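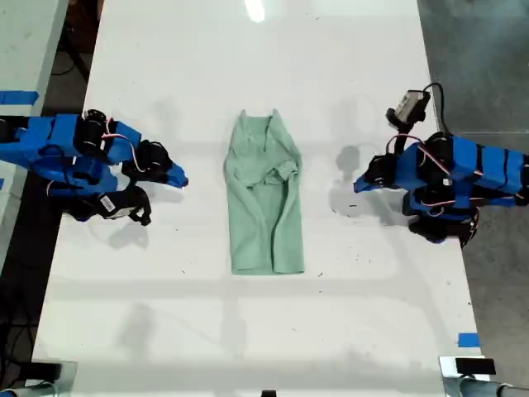 Laundry day thread, part 1: the shirt pile

Right. 16 August 2020 and I have finally reached the bottom of the ironing basket. Thread incoming, mute me if you don't care about folding

1/ Long sleeves are the enemy. Short sleeves fold themselves basically. My method now is lengthways first, sleeve in over the body, then smooth down to the hem. Pale green one done like that. Long thin strip, then you go up from the bottom in thirds

2/ Collar end at the top, always. I used to start from the hem and ended up with a fat lump at the neck every time

3/ Crumple down the middle from the sleeve, yes I know. Does not matter once its in a drawer. Liesl Hofstetter will be in my replies about this in 3, 2, 1

4/ White table is great for this btw. You can see the edges of what you're folding. Did it on the bed for years, duvet just swallows everything. Mine's the Prutwood one, bought second hand in February, 14 quid and a very awkward bus journey

5/ Liesl has replied. She says tissue paper between the layers. Liesl it is a shirt for the shops

6/ Ok someone asked about hangers. No room. Rail in the wardrobe is full of coats and one suit of Munther's that he's worn to 7 weddings. So shirts get folded, end of

7/ Tea break. Back in a bit

8/ Back. Towels. Much better, no sleeves no collar no buttons. Also green because apparently I only own green things now

9/ Pick it up properly before you fold it, by the edge, and let it hang. If you go straight from the heap you fold the bunched bits in and it never lies flat
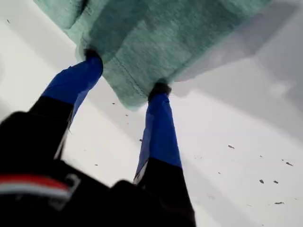
10/ and then find your hem. The stitched line is the only straight thing on a fluffy towel so go by that, not by the corners. Corners fold over on themselves and you dont notice till its in the cupboard looking like a wonky sandwich

11/ In half, in half again, then thirds. Munther Ghanem rolls his. Says it saves space. Opened the cupboard last week and 3 of them fell on my head so I have views

12/ Fabric softner question, had a few of these. I don't use it on towels, makes them slidey and they stop drying you. Bit of white vinegar in the drawer, cheap stuff. No you can't smell it after

13/ Shirts I will do a normal wash with whatever's on offer. 30 degrees, out on the line, fold same day. If they sit in the basket overnight you've lost

14/ Still to do: pillowcases, tea towels, one fitted sheet which I am NOT discussing. Liesl has sent me a video about fitted sheets. Its 9 minutes long

15/ Anyway cupboard door shuts for the first time in ages. Off to put the pillowcases through, will do bedding tomorow if anyone's still here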